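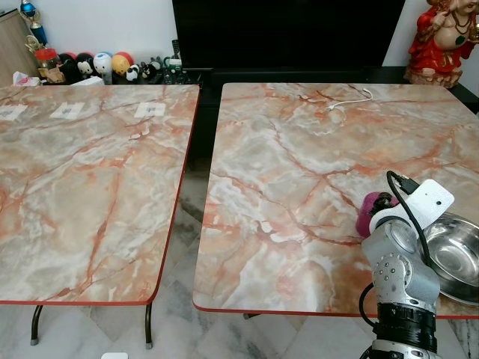

Kapitel 3
Der Preis und seine schlechten Manieren

Wer je auf einem Wochenmarkt nach dem Preis einer Melone gefragt und die Gegenfrage »Wie viele wollen Sie denn?« erhalten hat, ist der Preisdifferenzierung bereits begegnet. Die Lehrbuchwelt aus Kapitel 2 kannte für jedes Gut nur einen Preis. Sie war übersichtlich und leider unbewohnt.
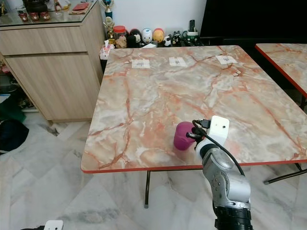
Betrachten wir die Fähre von Dillport nach Povthorpe. Ihr Betreiber, die Reederei Ó Riain, verlangt für dieselbe Überfahrt 13 verschiedene Tarife. Das Schiff fährt für alle gleich langsam, und auch der Kaffee an Bord unterscheidet nicht nach Zahlungsbereitschaft.
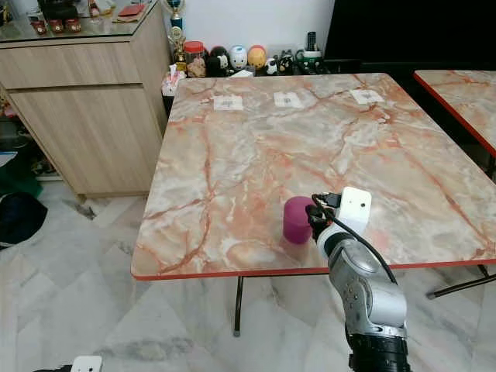 Von den rund 200 Plätzen bleibt im Dezember die Mehrzahl leer. Ein zusätzlicher Fahrgast kostet die Reederei dann fast nichts, sofern er nicht seekrank wird. Ökonomen sprechen von niedrigen Grenzkosten, Pendler von Wucher.
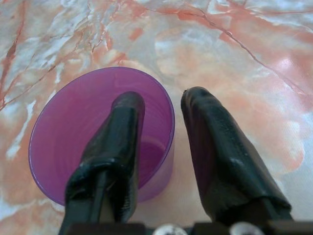

Wir klären zunächst, wann ein Anbieter seine Kunden überhaupt in Gruppen einteilen kann. Abschnitt 3.2 behandelt den Wiederverkauf, an dem die schönsten Tarifsysteme scheitern.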